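A Saturday at the Villulel open workshop, Colbridge

I had been meaning to visit the Villulel workshop ever since a flyer for it turned up on the board at my library back in May, and on 28/06/2025 I finally got in the car and drove the 33 miles to Colbridge. It's a shared workshop in an old dairy building behind the feed store, and once a year the members throw the doors open and let people like me wander through and ask silly questions. I got there early, parked on the grass, and was handed a paper cup of coffee before I'd even signed the guest book (a very good start, I thought!).

The front half of the building is woodworking and bikes, and I could happily have stayed there till lunch. Somebody was turning a salad bowl on the lathe and the whole place smelled of cherry wood. But I'd come for the back room, where a small group of members has been putting together a robot arm setup they call Hopkin, on Tuesday evenings mostly, for the better part of nine months.
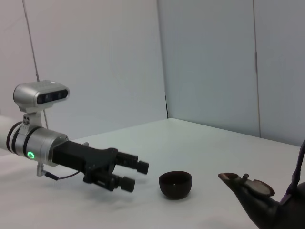 I should say that I have a soft spot for this kind of project, having spent two winters on a home-built arm of my own, which lives in my garage and can just about push a sponge across a bench. So I went in with plenty of questions, and the members were very patient with me. Their big subject at the moment is tea. They want Hopkin to handle a brown clay teapot and the little round cup that goes with it, and we had a long and cheerful talk about fingers. Theirs are black, one over the other when the wrist is turned that way, with cylindrical tips, and I'd always used flat pads on mine, so I stood there wondering how a round tip would get along with the curve of a cup. I also liked the depth camera riding on a short bracket on top of the wrist. Mine is clamped to a shelf, and I lose sight of everything the minute the arm leans over it!

The control software is something the group wrote themselves and named Zindus. They keep a paper log beside the computer, and the last entry I saw was number 654, with "try slower" written next to it in pencil.

Parking is free, the coffee is 30 cents if you're honest with the jar, and the bike people will look at your brakes if you ask nicely. I came home with a page of notes, a secondhand clamp and a strong wish to move my camera, and I've already cleared off the bench.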